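I've had the Drokus handheld capture kit on loan for most of the month, and I'll start with the price because that's what everyone in our group asked first. The starter bundle costs 225 dollars. You get the gripper, a camera mount, a strip of printed markers and a license for the recording software. You don't get the camera. The product page mentions this in small gray type under the shipping policy, and I missed it.

The pitch is familiar by now. You carry the gripper around, do ordinary chores with it, and the recordings become training examples for a robot arm you may or may not own. Drokus says an afternoon of this can replace weeks of steering an arm by remote. I doubted that when I read it and I doubt it a bit more now, though the hardware is better than I expected.

**Build.** The grip is comfortable and the trigger has a long, even pull. After 40 takes in a row my forearm was sore, and I lift boxes for a living. The yellow ribbed pads are the best part of the kit. They held a glass jar, a paint stirrer and a folded T-shirt without my having to squeeze hard. The screws on the right side worked themselves out a quarter turn every session. Put thread locker on them on day one.

**Calibration.** The manual gives it half a page. My first three attempts failed with the message "width not found," which covers every possible problem, including having the wrong folder open. Zeyu Dong, who runs the Ellcombe user list, told me to clean the lens and wave the gripper more slowly. Slower did it. I'd like to see that sentence in the manual. 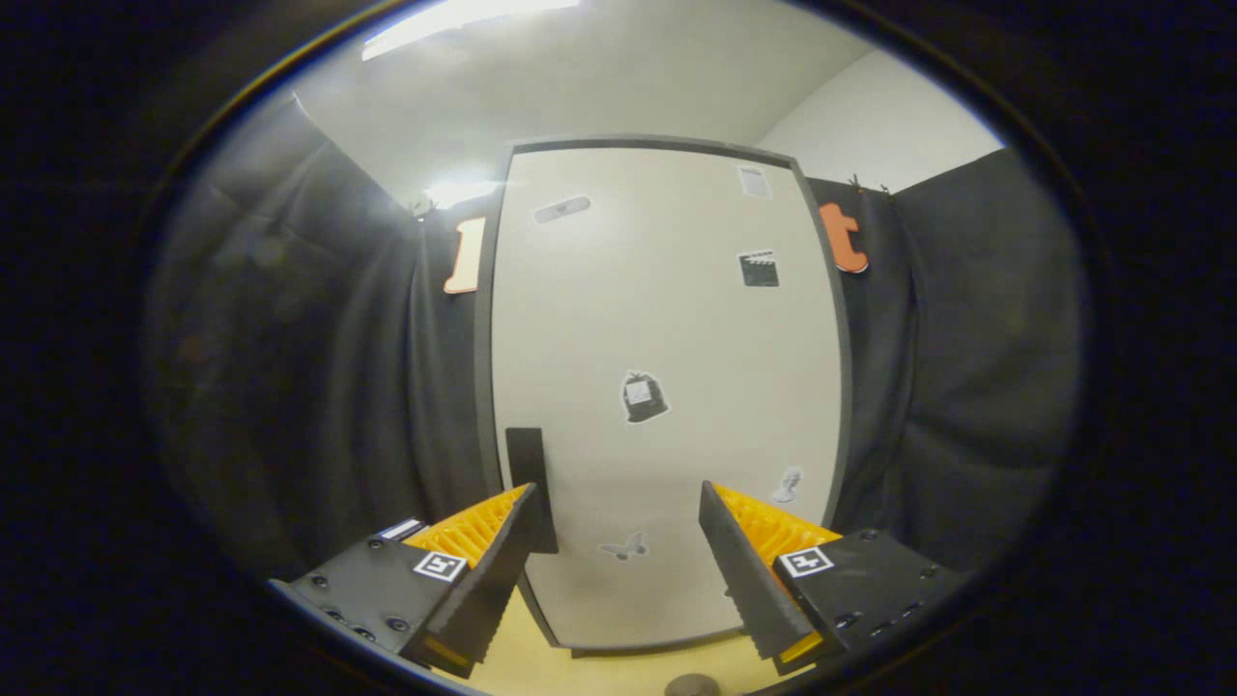 What bothers me more is how the software decides that a take is good. Each recording gets a green or yellow tag, and the tag depends almost entirely on whether the tracker kept its lock from start to finish. It says nothing about whether you did the job properly. I dropped a spoon on the floor, picked it up by the wrong end, and got a green. The tracker likes a busy view, so you learn to work near things with edges and pictures on them. A white panel with a butterfly, a clapperboard and a few other stickers on it, orange letters pinned to dark curtains on both sides, and the square markers on the two gripper housings give it plenty to hold on to. My garage has bare drywall on three sides. There I lost one take in four, and the yellow tag only tells you afterward.

Then there's the question of what you're collecting. If the tool rewards you for working in front of the same cluttered spot, most people will do exactly that, and they'll end up with 1,000 takes of one corner. I asked Drokus support whether their quality score accounts for variety. The answer was that variety is "a user-side consideration." Fair enough, but then don't print "robot-ready dataset" on the box.

**Training on it.** I sent 50 green takes of a simple cup move to a friend with access to a Pembridge arm. The arm reached for the cup nicely and closed a finger's width short, over and over. We recalibrated, recorded the same task again, and it got better without getting good. He thinks the wide lens model in the export is slightly off toward the edges. I think we needed more takes and a less lazy choice of cup positions. We haven't settled it.

**Software.** Export is slow and eats disk space. There's no way to trim the start of a take, so every clip opens with me fumbling for the trigger. You can delete one take at a time, with a confirmation box each time. An update was promised for September, according to the forum, and I wouldn't buy anything on the strength of that.

**Compared with the Xu kit.** I used the Xu for a week last year. It's heavier, the fingers are stiffer, and the software looks ten years old, but it lets you mark a take as failed and keep it, with a note. For anyone who cares what goes into the training set, that's worth more than a nice trigger.

Three stars out of five. Buy it if you already have the camera and a plan for where you're going to record. If you're hoping the green tags will do your thinking for you, borrow one first. I'm sending mine back on Friday's replacement terms, meaning they pay the postage, and keeping the thread locker.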